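6th March

Home late, too wound up to sleep, so I'm writing this at the kitchen table with a bowl of cereal. The new fingers are on! Both arms! I've been looking forward to this since October, when Roya first sketched them on the back of a delivery note, and today we finally got to put them through a proper day of work.

It didn't start well. The fingers from Minduvport came with screws that were a hair too long, so they bottomed out before the bracket was tight and the whole thing rattled. Gholamreza spent the first hour filing them down over the trash can while I redid the calibration on the right arm, which had drifted again overnight. I don't know why it does that. Rhea thinks it's the wrist and I think it's the mount, and we have a bet on it (loser cleans the coffee machine).

Anyway. The comparison. We've been using the wide padded fingers for so long that I'd stopped noticing how clumsy they were. They're great on a cup or a box, and they forgive you if you come in crooked, but with anything low and flat they push before they grab. Bread has been the worst. The pads touch the plate first, the plate slides, the roll goes with it, and you end up chasing your breakfast across the table. The small black fingers get in under the curve of the roll before they close. First try this morning, Rhea driving, up it came. I yelled. Fereshteh came over from the other side of the lab to see what had broken.

We did 53 picks with the old fingers and 53 with the new ones, same roll, same plate, alternating who drove so it wasn't just Rhea being good at it (she is very good at it). I haven't done the numbers properly, that's tomorrow, but you could feel it. My own hands were less tense. With the old set I always hold my breath for the last inch, and by the afternoon I noticed I was chatting away to Mahtab while I did it.

Not everything is better. The thin fingers dent the bread if you don't back off the force, and the default in the Dunus controller is much too strong. I started at 1360 on the current limit, which is what we'd always used, and squashed the first roll nearly flat. Came down in steps and settled on 734, and that held it without leaving a mark I could see. Below that it started to slip on the lift. I want to try the rubber sleeves next, the ones Atetti makes, and see if we can go softer still. Gholamreza says sleeves will peel off inside a week. He may be right, he usually is about glue.

The other thing I loved is how much more I can see. The old fingers hid the roll completely from the wrist side, so we were steering by the table camera and a lot of hope. Now there's a gap to look through. Fereshteh wants to move the table camera anyway, a bit higher, and I said fine as long as we don't do it in the middle of a comparison. Change one thing at a time! I sounded exactly like my old supervisor and didn't mind.

After lunch we put the whole breakfast layout out, toaster and tray and all, and ran the approach with the two arms together. I'm pasting this one in because it's my favorite from the day.

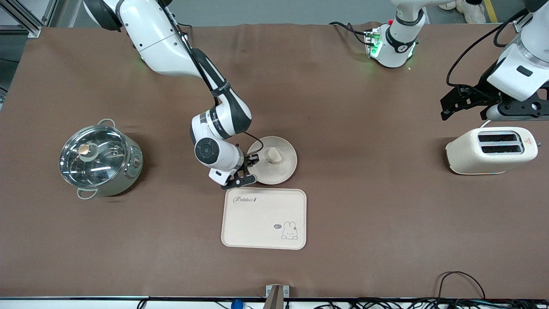 *Right gripper at the rim of the plate, left one waiting back by the toaster.*

The tray with the little bunny saying "hi" makes me happy every time I look up. Mahtab has started saying hi back.

Two-arm timing is still rough. The left arm feels a touch slower than the right even on the same settings, and when I move both hands together I catch myself leading with the right to make up for it. Roya wondered if the Akbari driver boards are on different firmware, which would be annoying but easy. I'll check before I touch anything else.

For tomorrow: run the numbers, ask Minduvport for shorter screws, check firmware on both boards, buy more rolls. We went through 2 bags today and Gholamreza ate some of the control group.

My shoulders ache. I'd happily go back in right now and do it all again.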